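Search projects Search
June
By Getsemaní Medrano and Hae-won Maeng
3 min read

Dropped Frames and a Slipping Jaw: Fault Report on the Tilthorpe Hand-Held Gripper Project

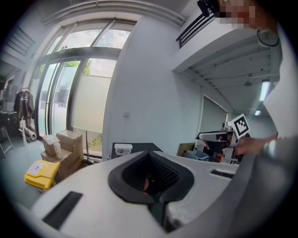

Our project was to record people doing small packing tasks with hand-held grippers and use the recordings to train a policy for the Ryu arm. We planned on 1,585 usable recordings. We ended with 1,052. Most of this report is about the difference.

The first sign of trouble came during replay. The tracked path of the right gripper would run smoothly, then jump sideways by a few centimeters and jump back. At first we blamed the marker detection. Hae-won printed new markers and we recorded another set, and the jumps were still in it.

We then compared the timestamps from the two grippers. The left one was steady. The right one lost frames in short bursts, and the logging program filled each gap by repeating the last position. When frames came back, the position caught up all at once. The program wrote no warning when it did this. We had written that part ourselves in the first month and had not looked at it again.

The lost frames were traced to the cable connector on the right gripper. It had worked loose where the cable bends at the housing. Holding the cable still stopped the problem, and wiggling it brought the problem back every time. We replaced the connector and added a clamp.

The second fault was in the jaw. Ryu kept dropping objects it should have been able to hold. The linkage screw on the right gripper had backed out, so the jaws could close on an object while the recorded width still read as partly open. The policy learned that a partly open jaw was a good grip. On one run the arm lifted a part over the edge of the table and let go of it. Getsemaní was reaching in to move a box at the time and the part hit her wrist. She was not hurt, but we had agreed to keep hands out of the work area while the arm was powered, and we were not following our own rule. We reported it to the lab that afternoon. The stop button is now on the operator's side of the table.

Changes made:
Logger stops and beeps after 2 missed frames.
Thread lock on all linkage screws.
Jaw width checked against a gauge block before each session.
Arm powered off before anyone reaches in.

We retrained on the 1,052 clean recordings using the same settings as before. Drops during the lift are less common now, although thin parts still slip. The Sirkerby parts set has not been tested again. A further 700 recordings are planned with the Plesulow group next term, using the new clamp on both grippers.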